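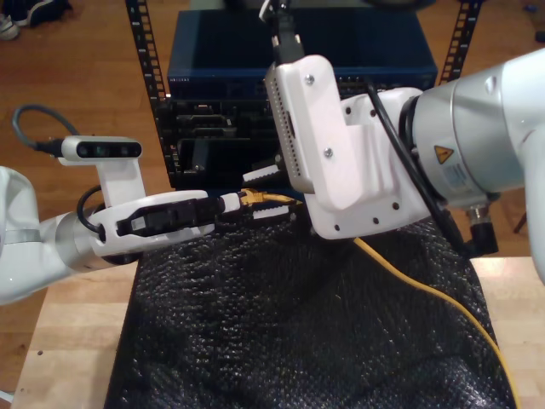 Sachiko Kudo wants the patch leads labeled at both ends before anything else in the small rack gets touched, and she would like the label to sit far enough back from the boot to be read with the plug seated. Agreed. Doing it that way from now on.

30th July. Bench rack, cabling.

Rack as it stands: network unit on top, black equipment under it, open rails. Leads on hand are the yellow Ethernet one and the lead with the black plug. Yellow stays reserved for the uplink, same as in the Geken room, so no yellow between units.

Re-ran the slack calculation from March. The old figure assumed the lead would leave the front and go straight down. It needs to go sideways first, then down, and the bend at the boot was too tight. Allow 13 cm extra per lead. Boots with a stiff collar need more; not measured yet.

Port 5 on the Pluststead tester still reads open on pair 2 with a known good lead. Swapped leads, same result. Treat any fail on that port as the tester until it has been opened up.

Order of work for the rebuild: power off at the strip, labels, data leads, power leads last. Dress the data leads to the right-hand rail and keep power left. Hook and loop only, no zip ties. The last set of zip ties marked the jacket on two leads and both went in the scrap bin.

To do: more label stock from Bistden (the narrow roll), cage nuts, find the rail screws.

Comments (2)

Sachiko Kudo
Rail screws are in the Sakamoto tin, second drawer. Cage nuts too, but check the thread.

guest
Port 5 did the same to me in March. Bent contact in the jack.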